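Bed sheet

A bed sheet is a rectangular piece of cloth laid over a mattress or used as a layer between the sleeper and the blankets. Most beds are made with two: a bottom sheet, which covers the mattress, and a top sheet, which lies under the blanket or comforter. In many homes the top sheet is left out and a washable comforter cover takes its place.

Name

The word "sheet" is older than its use for paper or metal, and in early English it meant a broad piece of cloth of any kind. "Bedclothes" and "bed linen" are wider terms that take in sheets, pillowcases and covers. "Linen" is kept in everyday speech even when the cloth is cotton or polyester.

Types

A flat sheet is a plain rectangle with a hem on all sides. The hem at the head end is often deeper than the others, and on printed sheets the pattern may be placed so that it shows when this end is folded back over the blanket.

A fitted sheet has four sewn corners and an elastic edge, either at the corners only or all the way around. It is used only as a bottom sheet. The depth of the corners, called the pocket, has to suit the mattress. A pocket that is too shallow pulls off at night, and one that is too deep leaves slack cloth that gathers into creases across the top.

A draw sheet is a narrow sheet laid crosswise over the middle of the bed. It is used mainly in nursing, where it can be changed without stripping the whole bed.

Materials

Cotton is the most common fiber. It is woven either as percale, a plain weave with a crisp, matte surface, or as sateen, which is smoother and has a slight shine. Flannel sheets are brushed on one or both sides and are used in cold weather. Jersey sheets are knitted, stretch easily and wrinkle less than woven ones.

Linen, made from flax, is stiff when new and softens with washing. It creases heavily and is often left unironed. Polyester and cotton blends dry quickly and are common in hostels and rental housing. They tend to pill where the sleeper's feet and shoulders rub.

Thread count is the number of lengthwise and crosswise threads in one square inch of cloth. It is often printed on the package as a sign of quality, though the length of the fiber and the tightness of the weave matter as much. Some makers count each ply of a twisted yarn separately — a practice that gives a much higher figure for the same cloth.

Color

White was the usual color for household sheets for a long time, partly because white cloth could be boiled and bleached. Cream, pale gray and light blue are now sold alongside it in most stores. Pale sheets show stains early, while dark ones show lint and fade unevenly. Colored cloth laid on a pale sheet while damp may leave a mark if the dye is not fast.

Making the bed

The bottom sheet is put on first. With a fitted sheet, one corner at the head is pulled over the mattress, then the corner diagonally opposite, then the other two. The surface is smoothed by hand from the middle toward the sides.

With a flat sheet, the cloth is centered and tucked under at the head and foot, and the corners are folded. In the hospital corner, the hanging side is lifted onto the bed to form a triangle, the part left hanging is tucked in, and the triangle is brought down and tucked after it.

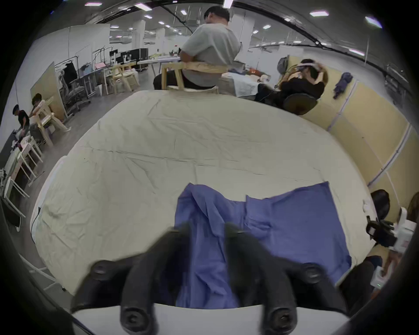

Loose pieces such as throws, shirts and towels are cleared off before the sheet is pulled tight, as their weight holds the cloth in place and sets folds into it. They are usually shaken out and folded on the bed itself, the largest flat surface in many rooms. A large piece is spread first, its edges matched, and then folded in half until it fits the shelf.

Washing and storage

Sheets are commonly washed every week or two. Warm water is enough for ordinary use, with a hotter wash after illness. Fitted sheets tend to trap smaller items in their corners in the washer and dryer, so they are often washed apart from socks and underwear. Fine creases come out best if the sheet is taken from the dryer slightly damp and put straight on the bed.

A fitted sheet is folded by tucking the corners into one another until all four are nested, then laying the cloth flat and folding it into a rectangle. Sets are sometimes stored inside one of their own pillowcases, which keeps the pieces together.

Worn sheets thin first along the middle. An older repair, known as sides to middle, was to cut the sheet lengthwise, join the two outer edges in a center seam and hem the new sides. Sheets past repair are used as dust covers or cut up for cleaning rags.

See also

Blanket
Comforter
Mattress pad
Pillowcase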